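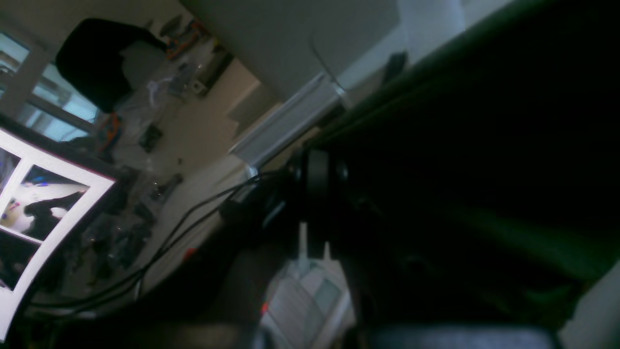
Daylight from a white-framed window, with a plain off-white wall beyond.

Features > Sewing Room > Thread and Notions

The trouble with "forever" thread

By Sheyla Huaranga

The spool of Trokari I was sent costs as much as five spools of the polyester I normally buy. The label promises 700 yards that will "outlive the garment." I have sewn for a long time and I can't remember a garment of mine that died of bad thread. Knees go. Collars fray. The seams are usually still there when I cut the thing up for rags.

Hapeta, which sells Trokari alongside its own needles, says the thread was tested through 500 washes. I asked what fabric it was sewn into, what stitch length was used, and what it was compared with. The reply was a link to the page that says 500 washes.

So I hemmed dish towels, half with Trokari and half with the plain stuff from the bin at Jondon, and put them through the laundry every Sunday from June on. Both sets look fine. One Trokari hem puckered, which I blame on my tension dial, though the leaflet says the thread "adjusts to any machine." Mine didn't get the message until I loosened the top tension and went up to a 110 needle, and a 110 leaves holes in towel cotton you can see from across a kitchen.

It is smooth, I'll give it that. It sheds less lint in the bobbin case, and people who quilt all day may care about that more than I do. The women at the Pliltthorpe guild liked the colors and argued over who got the rust.

But strong thread in soft cloth has an old problem. When something has to give, it's the cloth, and a popped seam is a much easier repair than a tear beside one. I'd want to hear Hapeta talk about that before I bought a second spool. I've asked. The link came back again.

14 comments | 31 shares

Contact the Sewing Room desk | Copyright, all rights reserved | Back to top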